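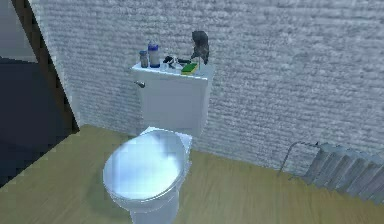

From: Joonas Harju
To: otdale-filmsoc list
Subject: Re: [otdale-filmsoc] August program, long one or two short ones?

Sorry all, typing this on my break so it'll be scrappy.

Ngân Vi wrote:
> I know Joonas is keen on Flinow but I watched it again last night
> and I really don't think it holds a room. The first hour is lovely.
> Then the brother turns up and it becomes a different film, and not
> one I'd ask people to come out in the cold for. Could we do Jevell
> plus a short instead? Wael has a disc of it with decent subtitles.
> Also the hall wants us out by 10.30 and Flinow runs long.
>
> Happy to be outvoted. Just want it talked about before the flyer
> goes to Khang.
>
> Ngân

Ok. Few things.

Fair point about the running time. I had it down as two and a half hours, but that's the cut version. The one we can get is longer. With a 7.15 start and no interval we'd be out by 10.20 if the projector behaves. With an interval, no chance. So either no tea break or start at 7, and I know some of you come straight from work.

Don't agree about the brother though. I think the whole film is waiting for him. Go back to the dinner near the start, the one where the mother keeps setting her fork down. She's listening for the car. We don't know that yet, we just think she's cross with the daughter. When he does come in the director hardly gives him a close up for twenty minutes, he's always half behind a door or somebodys shoulder, and I found that much scarier than if he'd been shouting. You're right that the colour changes and the pace drops. I took that as the house changing around him. First time I saw it I was bored there too, I'll admit that. Second time I was gripping the seat. 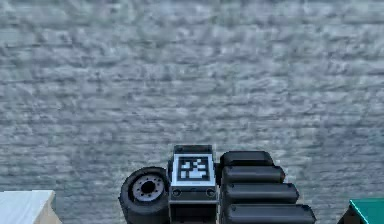
The ending I can't defend so well. The letter being read out loud is clumsy and the music under it is worse. Bình said the same when we talked after the last screening, and she likes it more than I do.

Jevell, I've only seen it once, years ago, on tv with ads. Remember the ferry crossing and the old man with the radio and not a lot else. Good performances. Thought it was a bit pleased with itself, to be blunt, all those slow pans over the harbour. But it is 29 minutes shorter than Flinow and people laugh in it, which after the last two months might be a kindness. July's was heavy going. Three walkouts, and one of them was my neighbour.

Money side: the licence for Flinow is $382. Jevell would be less, Wael can you check and post it here? We've got $600 set aside for August and September together, so if we go with Flinow, September has to be something cheap or something we already have the rights for. There's still that Ngô documentary we paid for and never showed. I'd be glad to see it finally get a run, the weaving section is as good as anything we've screened this year.

So what I'd suggest:

August - Jevell, plus a short if Wael's disc has one on it
September - Ngô doco
October - Flinow, 7 pm start, tea afterwards if the hall lets us

That way I get my film and Ngân gets a few weeks to come round to the brother. If anyone hates that order please say so on the list and not just to me in the carpark.

Khang, can you hold the flyer until tomorow night? If there's no fuss by 9 pm go ahead with Jevell. And please use the older logo, the new one prints as a grey smudge on the library's machine.

Right, back to it.

Joonas

_______________________________________________
otdale-filmsoc mailing list
To leave the list send a blank message with "unsubscribe" in the subject line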